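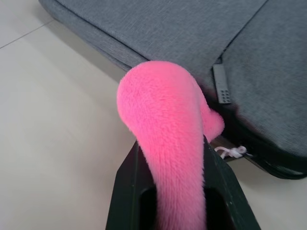 PRESS RELEASE - for immediate use

Leckie sorting days return in August, more tables, longer hours

Leckie, the household sorting and re-homing project run by Arano, is back for a second summer. Doors at the Ziller building from 9 in the morning. Free entry. No booking for the first session, booking needed after that (see end).

The idea is the same as last year. Bring the bag of odds and ends from the bottom of the wardrobe. Soft toys, pouches, sleeves, cloths, baskets, things with zips. Tip it out on a table, go through it, take home what you want and leave the rest for someone who can use it. Most people are done inside an hour. Some stay all morning and thats fine too.

Last summer's sessions took in 4000 items. Soft toys were the biggest group by a long way, then bags and cases of every sort, then kitchen cloths and tea towels. 289 households came through the door, a good many of them more than once.

What is new this year

Twenty tables, up from 9. Each has its own baskets, one for keep, one for pass on, so nothing gets muddled with next door's pile. The long queue at the folding end should be gone. We hope.

A zips and fastenings corner. A lot of perfectly good cases and sleeves were left last year with something still shut inside, or with a zip that wouldn't run. Every padded item now gets laid flat, opened, emptied and wiped before it goes anywhere. Chargers, cables, receipts, one set of house keys - all turned up in 2 pockets' worth of checking on the first morning, which is why it is now a rule.

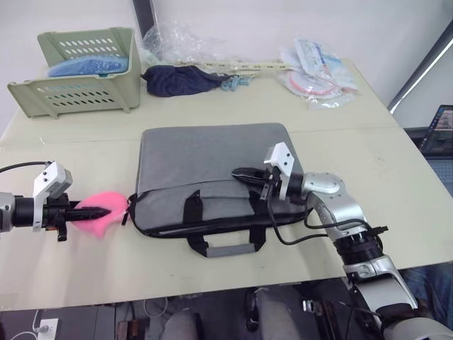
Grey padded sleeve, a basket and cloths on the sorting table.

Cloths get their own pile. Crumpled is fine, stained is fine if it has been washed, and anything too thin for the kitchen goes to the rag sack. Please fold the good ones before you leave, flat and in half, as they take up far less room in the basket that way. Clear bags are provided. Bring your own if you have them as we always run out by lunch.

Soft toys

More space for these and a clearer set of rules, after a lot of questions by e-mail.

Clean and dry only. Labels left on if there are any, the washing instructions help whoever takes it next. No loose eyes, no split seams. Long-pile and fluffy toys need a brush through before they are put out, a clean nailbrush does the job, work in one direction and do the bottom and any ears or feet last. Toys with battery boxes to be handed in seperately, at the desk, batteries out.

Anything not fit to pass on goes to Fliltov, who take it for stuffing and rag. Fliltov will collect at the end of every session this year instead of once a month, so the back room stays clear.

Some visitors last summer asked for a quieter time to sort through children's things. The first hour of each session is now kept for that. No music, tables spaced out, tea on.
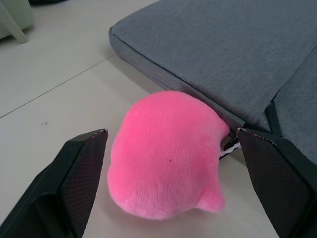 Asked what difference the sorting days made at home, Morag wrote back that she had kept every soft toy the children ever owned in sacks on top of the cupboard, and it was only with a table in front of her and a basket either side that she could pick any of them up and decide. "I kept four. I thought I would keep the lot," she wrote, and added that she would like more chairs this time please.

More chairs have been ordered.

What to bring

One or two bags per household, no more than you can carry in one go. A pen. Old pillowcases are handy for soft toys on the way home.

What not to bring

Duvets, pillows, car seats, glass, anything electrical bigger than a torch. We can't take them and the building has nowhere to put them.

Practical

Open from 9, last tables at 3, everything cleared by 4. Level access from the car park side. Tea and squash free, donations to the tin.

Booking for the second session onwards opens in the last week of July through the Arano website or at the Ziller front desk. Groups of six or more please get in touch first so we can put tables together.

ENDS

Notes for editors

Leckie is a project of Arano. Sessions are hosted at Ziller. Textile collection by Fliltov.

Item totals are taken from the desk sheets for last summer. Pictures can be used with this release, please credit Arano.

Press visits welcome after the quiet hour, let us know before you come. Contact: Arano press desk, via the website.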